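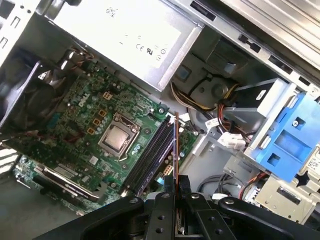
*Abb. 1: Demontagezelle, Blick der Handgelenkkamera. Speichermodul im Greifer über den beiden Steckplätzen.*

**Zwischenbericht Vorhaben Skatix, Arbeitspaket Demontage**
Empfänger: Ingvarsson, Förderbereich Kreislaufwirtschaft
Verfasst von: Triin Kļaviņa, Monatton
Stand: 2023-02-14

## 1. Anlass

Der Bericht ersetzt den regulären Quartalsbericht für das Arbeitspaket Demontage. Mit Eirlys Powell war vereinbart, dass wir den Stillstand der Zelle und seine Ursachen gesondert darstellen, bevor über die Freigabe der nächsten Rate gesprochen wird. Zahlen zu den übrigen Arbeitspaketen folgen im Gesamtbericht.

## 2. Stand vor dem Vorfall

Seit November läuft die Zelle am Standort Jivcombe im Versuchsbetrieb. Bearbeitet werden gebrauchte Desktop-Rechner, überwiegend Dell. Gehäusedeckel und Prozessorkühler werden am Vorplatz von Hand abgenommen, danach arbeitet der Roboter allein im offenen Gehäuse. Er zieht die Speichermodule, prüft Kontaktleiste und Bauform mit der Kamera und legt sie in den Träger. Bei einem Teil der Geräte setzt er anschließend ein geprüftes Modul wieder ein, damit das Board als funktionsfähige Einheit weitergegeben werden kann.

Bis zum Stillstand wurden 149 Rechner durch die Zelle geführt. Das Ziehen der Module lief stabil. Das Wiedereinsetzen war von Anfang an der schwierigere Schritt. Die Steckplätze liegen je nach Gehäuse schräg zur Greiferachse, und der Greifer verdeckt beim Absenken selbst einen Teil der Slots. Die Kamera liefert in den letzten Millimetern deshalb nur noch wenig verwertbare Information. Ab dort verlässt sich die Steuerung auf den Kraft-Momenten-Sensor.

## 3. Der Vorfall

Beim Einsetzen eines Moduls traf die Kontaktleiste nicht die Nut, sondern die Kante des Steckplatzes. Vorgesehen ist, dass der Roboter bei Überschreiten der Kraftgrenze stoppt, zurückfährt und die Position neu sucht. Er stoppte nicht. Die Achse fuhr weiter, bis die Antriebsüberwachung des Roboters selbst auslöste. Das Modul brach, der Steckplatz wurde aus dem Board gedrückt, und eine der beiden Greiferfingerspitzen verbog sich.

Zineb Younis stand zu diesem Zeitpunkt am Bedienpult außerhalb der Schutztür und drückte den Not-Halt. Die Auswertung zeigt, dass die Achse da schon stand. Verletzt wurde niemand.

Schwerwiegender ist, was danach geschah. Nach dem Quittieren meldete die Steuerung den Zustand »bereit«, obwohl der Greifer noch unter Spannung am Board anlag. Beim Öffnen der Finger sprang der Arm ein Stück nach oben. Die Schutztür war geschlossen. Bei offener Tür und einer Hand im Gehäuse, etwa zum Herausnehmen der Bruchstücke, wäre eine Quetschung möglich gewesen. Wir behandeln den Fall deshalb als Beinaheunfall und haben ihn so im Sicherheitsbuch des Standorts eingetragen. Die Zelle wurde noch in derselben Schicht stillgesetzt.

## 4. Ursachen

Karthik Bhuiyan hat die Protokolle der Steuerung ausgewertet und den Ablauf mit einem ausgemusterten Board nachgestellt. Es kamen mehrere Dinge zusammen.

**Nullpunkt des Kraftsensors.** Der Sensor wurde nur beim Einschalten der Zelle genullt. Über eine Schicht driftet er mit der Erwärmung des Handgelenks. Am Ende der Vorfallschicht zeigte er 7 N zu wenig an. Allein hätte das den Stopp verzögert, aber nicht verhindert.

**Kraftgrenze im falschen Programmabschnitt.** Nach einer Änderung im Januar wurde die Grenze für das Absenken aus dem Rezept der Gehäusevariante gelesen. Für eine Variante fehlte der Eintrag. Die Steuerung nahm dann den Vorgabewert, und der stammt aus dem Abschnitt »Ziehen«, wo deutlich höhere Kräfte zulässig sind. Die Änderung war getestet, aber nur mit Varianten, für die ein Eintrag vorhanden war.

**Abgenutzte Fingerauflage.** Auf der inneren Fläche eines Fingers war der Belag an der Spitze abgetragen. Das Modul konnte im Griff leicht kippen. Wie groß der Versatz beim Vorfall war, lässt sich nicht mehr feststellen, die Spitze ist beim Anfahren verbogen worden.

**Quittierlogik.** Die Freigabe nach einer Störung prüfte Türkontakt und Antriebe, aber keine Restkraft am Greifer. Das war in der Gefährdungsbeurteilung nicht betrachtet. Der Fehler liegt bei uns und nicht beim Hersteller des Roboters.

## 5. Maßnahmen

| Maßnahme | Zuständig | Stand |
|---|---|---|
| Sensor vor jedem Gerät in freier Stellung nullen | Bhuiyan | umgesetzt |
| Fehlender Rezepteintrag führt zum Abbruch, Vorgabewert entfernt | Bhuiyan | umgesetzt |
| Freigabe nach Störung nur bei Restkraft unter 2 N | Bhuiyan | umgesetzt, Abnahme offen |
| Sichtprüfung der Fingerauflagen bei Schichtbeginn | Younis | läuft |
| Gefährdungsbeurteilung ergänzen | Akanda | Entwurf liegt vor |
| Ersatzfinger mit austauschbarer Auflage | Kļaviņa | bestellt |

Bis zur Abnahme der Freigabelogik durch Dilani Akanda gilt: Einsetzen nur mit reduzierter Geschwindigkeit, nach jeder Störung wird die Zelle stromlos geschaltet, bevor jemand die Tür öffnet. Das kostet Zeit, ist aber für den Versuchsbetrieb vertretbar.

## 6. Wiederanlauf

Die Zelle läuft seit voriger Woche wieder, vorerst mit einer Person am Pult und ohne Mengenvorgabe. Abb. 1 gehört zu diesen Läufen. Bisher wurden 23 Einsetzvorgänge gefahren. In zwei Fällen hat die Kraftüberwachung angesprochen und der Arm ist zurückgefahren wie vorgesehen. In einem davon gelang der zweite Versuch, im anderen wurde das Gerät ausgeschleust — die Nut war mit Staub zugesetzt. Schäden an Board oder Modul gab es nicht.

Als Beleg für einen sicheren Dauerbetrieb reicht das nicht. Insbesondere fehlen Läufe am Ende einer vollen Schicht mit warmem Handgelenk. Diese sind als Nächstes geplant.

Offen ist die Frage der Kabel. In vielen Gehäusen liegen Strom- und Datenleitungen lose im Innenraum und können je nach Gerät in den Fahrweg geraten. Mit dem Vorfall hatte das nichts zu tun, bei der Durchsicht der Protokolle sind uns aber mehrere kurze Kraftspitzen aufgefallen, die wir auf Kabelkontakt zurückführen. Wir wollen die Leitungen künftig am Vorplatz mit einem Klettband zur Seite binden. Ob sich das zeitlich lohnt, wissen wir noch nicht.

## 7. Auswirkungen auf Zeitplan und Mittel

Der Meilenstein »unbeaufsichtigter Schichtbetrieb« ist zum geplanten Termin nicht zu halten. Wir beantragen eine Verschiebung um sieben Wochen. Die anderen Meilensteine des Arbeitspakets bleiben unverändert, da das Ziehen der Module von den Änderungen am Einsetzen kaum berührt ist.

Zusätzliche Mittel beantragen wir nicht. Ersatzfinger und beschädigtes Material werden aus dem Ansatz für Verschleißteile gedeckt. Die Arbeitszeit für Fehlersuche und Umbau geht zulasten der geplanten Erweiterung auf Laufwerke. Diese würde entsprechend später beginnen.

Von Ingvarsson benötigen wir die Zustimmung zur Verschiebung sowie eine Rückmeldung, ob die ergänzte Gefährdungsbeurteilung vollständig eingereicht werden soll oder ob die Abnahmebestätigung genügt. Rückfragen zur Steuerung bitte direkt an Karthik Bhuiyan, zur Arbeitssicherheit an Dilani Akanda.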